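Keeping the shared kitchen in order: an interview with Jirayu Phuthong

Published 2021-12-01

The shared kitchen on the ground floor of Kaewkla House is used by residents of all 66 flats, and by the lunch club that meets there in term time. Responsibility for its equipment rests with Jirayu Phuthong, who was appointed kitchen coordinator by the Flendelport Housing Association after nine years in school catering. The Association asked Mr Phuthong to speak about the reorganisation of the kitchen's drawers and cutlery, which was completed in July, and about what other houses might take from it.

Mr Phuthong began with the condition of the drawers as he found them. Everything that had no obvious home had been placed in the one nearest the cooker. "Spoons, ladles, lids, string, birthday candles," he said. "People were opening it and closing it again, and then bringing down a spoon from their own flat. Half of those spoons never went back upstairs."

His first step was to empty every drawer onto the tables in the dining area and leave the contents there for one evening. A notice invited residents to reclaim whatever belonged to them. The pieces that remained were washed, sorted and listed. The list came to 171 items of cutlery and small utensils, a figure Mr Phuthong still keeps on a card inside the store cupboard door.

Asked whether so many were needed, he was direct. "The lunch club seats 30. With a margin for breakages and for things sitting in the dishwasher, we could manage with far fewer. But I did not want to throw away good spoons to make a drawer look tidy." Duplicates in sound condition were boxed and labelled, and are brought out for larger gatherings. Bent forks and cracked handles were discarded.

The remaining pieces were divided between three drawers. The first holds what is needed for eating, the second what is needed for cooking, and the third what is needed for serving. Mr Phuthong considered a more detailed arrangement and decided against it. "I had a plan with nine sections. I showed it to my sister and she asked who was going to remember it. She was quite right."

The drawer inserts were supplied by Minell, a local joinery firm, which cut them to fit the existing units. The labels are plain and printed in large type, in English and Thai. A first set, ordered through Uvivo, peeled away within a fortnight in the steam from the dishwasher and had to be replaced with engraved strips.

Plastic cutlery proved the most difficult subject. Some residents wished to see it removed altogether, while others pointed out that it is light, does not chip the bowls and is easier for small children and for those with weak hands. Mr Phuthong sided with the second group, on certain conditions. "I keep the plastic spoons, but I look at them. You hold one up to the window and you see straight away if there is a crack at the neck. That is where they go, where the handle is thinnest."

He takes the same view of chopsticks, which are stored separately, tips upwards, in a tall jar. Wooden ones are dried fully before they are put away, and any that have split are removed.
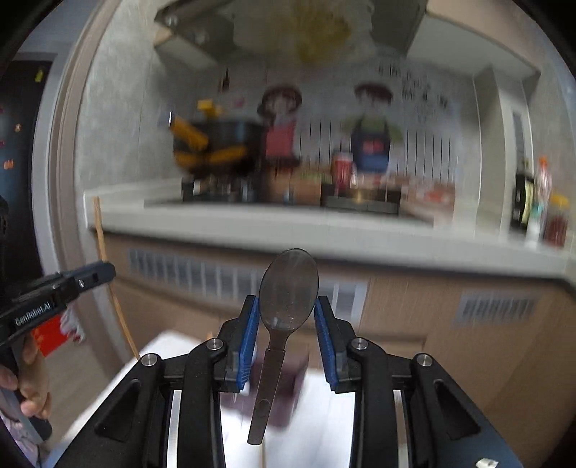
Scratches, he explained, are another matter. A faintly marked spoon remains in service, provided that it is clean and its rim is smooth to the finger. "If I threw out everything with a scratch on it we would be eating with our hands by the spring." Where the rim has become rough, the piece is withdrawn at once, as it can catch the lip and is hard to wash properly.

The daily routine is short. Whoever uses the kitchen last in the evening empties the dishwasher, dries anything still damp and returns it to its drawer. Items that cannot be placed go into a tray on the windowsill, and Mr Phuthong deals with the tray each morning. In the early weeks it was full. It now tends to hold a few odd lids and, on one recent occasion, a set of house keys.

He was less satisfied with the worktop, where clean and used pieces are still set down side by side when the room is busy. A second draining rack has been requested - the present one is too small for the lunch club - and the Association expects to reach a decision on it in the next budget.

Mr Phuthong advised other houses to begin with a single drawer and to leave it for a few weeks before moving on to the next. "See what people do with it. If they keep putting the ladle in the wrong place, perhaps it is the right place and you should move the label." At Kaewkla House the ladles were moved twice, and now hang from a rail beside the cooker.

Residents who wish to donate cutlery are asked to speak to Mr Phuthong before bringing it to the kitchen. Teaspoons are particularly welcome.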